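Section 6: Folding white towels

These steps cover the Nutico towel set, white with a colored stitched edge. Each towel weighs 570 grams dry. Fold them fully dry.

## 6.1 Find the edge

1. Shake the towel out once and let it hang.
2. Look for the stitching. On this towel it has red, green and yellow threads and runs down the right side.

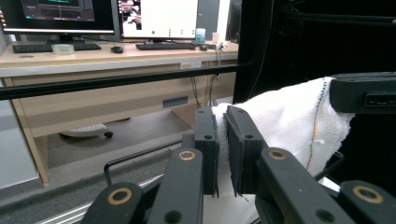 3. Pinch a fold a little way in from the stitching. Do not pull on the threads.
4. Bring the two short ends together.

**Note:** Set aside any towel with marks for a second wash. The one below has faint pinkish-brown stains. Wash at no more than 50 °C.

5. Hold the cloth upright and fold the top over. 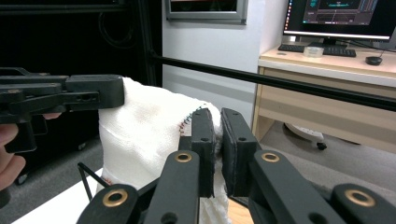 6. Lay it down and smooth it from the middle outward.

**Caution:** Do not stack damp towels. They will smell by morning.

## 6.2 If the fold collapses

Let the towel crumple, then start again from a stitched part. A short line of red and blue zigzag is enough to work from.

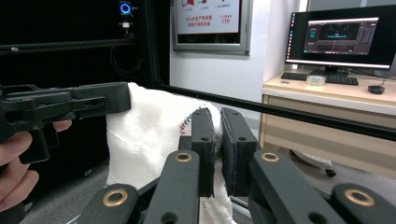

Wako wrote in to say that folding in thirds fits the narrow Kelden shelf better than folding in half. Either fold is fine. Keep the stitched edge at the back of the stack.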